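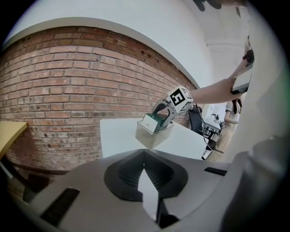 A paint chip looks like the least technical object in a hardware store. It is a rectangle of coated card with a name and a number on it, and most people keep it in a coat pocket until it goes soft. For the mixing desk behind the counter, the chip is a specification, and the gap between the two is where most complaints begin.

Brestico, which supplies tinted house paint to independent stores, lists 1007 colors in its current fan deck. Each is stored as a formula: a base, up to four colorants, and a dose for each. The dispenser follows the formula closely. The trouble comes from everything after it.

Gloss is the first problem. The same formula in a flat finish and a satin finish will read as two colors on adjoining walls, the satin deeper and slightly cooler. The second is the lamp. Two grays that match in daylight can split under a warm bulb, one turning pink and the other green. The trade word for this is metamerism, and it accounts for a good share of returned cans.

Shobha Pai ran the color desk at Brestico's Jitthorpe plant for 22 years. Her rule was to judge every match three times: by a north window, under store lighting, and under a household bulb. Instruments came later and did not replace the window. A spectrophotometer reports a difference as a single figure — useful for sorting batches, less so for predicting what a hallway will look like in August. 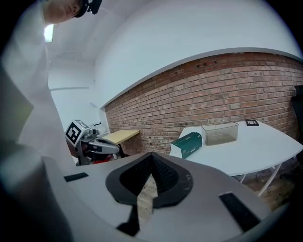 Eoin Duggan disagrees on that point, and says the figure is only as poor as the limit set against it; tighten the limit for grays and off-whites, he argues, and the window has little left to add.

The Jitthorpe desk has moved partway toward his view. Grays now carry a narrower tolerance than reds, where the eye is more forgiving. Formula 778, a pale stone color sold mainly for trim, was reworked with one fewer colorant and now holds steady between daylight and lamplight. Customers with an older can are advised to repaint the full wall, corner to corner, and leave touch-ups alone.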